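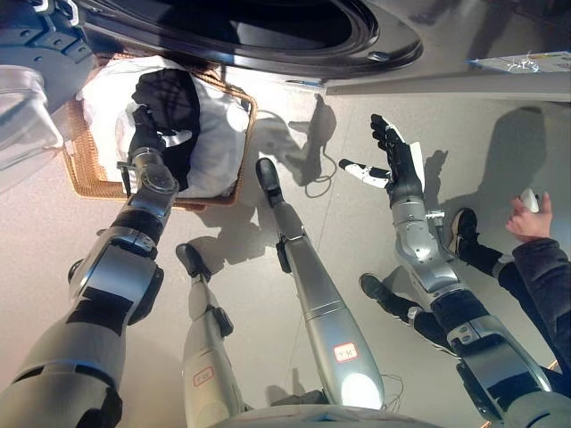 Dark things and whites in one wicker basket: sort before you wash.

Getting rugby kit clean, and keeping it that way until Saturday's lot does it again

I have washed shirts for Arkthorpe's second fifteen since my sister's boy joined, and the tips below come from a utility room that smells of pitch from September onwards. Most were learned on other people's shorts.

Mud first. Let it dry. Everyone wants to attack it wet, and all that does is push Arkthorpe clay further into the knit. Hang the shirt over a door, go and have your tea, then knock the worst off outside with a stiff brush. Outside, please. I have swept that kitchen enough.

Blood wants cold water and a bit of salt, as soon as you can get the shirt off its owner. Hot water sets it. If the owner is still bleeding, see to him first - the shirt can wait.

Grass stains on white shorts: a dab of white vinegar, 14 minutes by the oven timer, then rub with plain soap. Sibel Yalçınkaya swears by toothpaste. Her shorts are cleaner than mine but they do smell of mint in the scrum.

Turn shirts inside out so the numbers don't crack, and wash at 30. I once did a set at 80 to teach it a lesson. The shirts came out fit for the under-nines.

No fabric softener. It clogs the fibres and the shirt stops letting sweat out.

Socks go in a net bag or they go in singly for ever after. Ertuğrul Dönmez pins his in pairs, and has had the same pair since he played on the wing, so there may be something in it.

Boots: pull the insoles, stuff with newspaper, change the paper at bedtime. Keep them off the radiator, as the soles come away. Gumshields get cold water and a toothbrush (not the one you use).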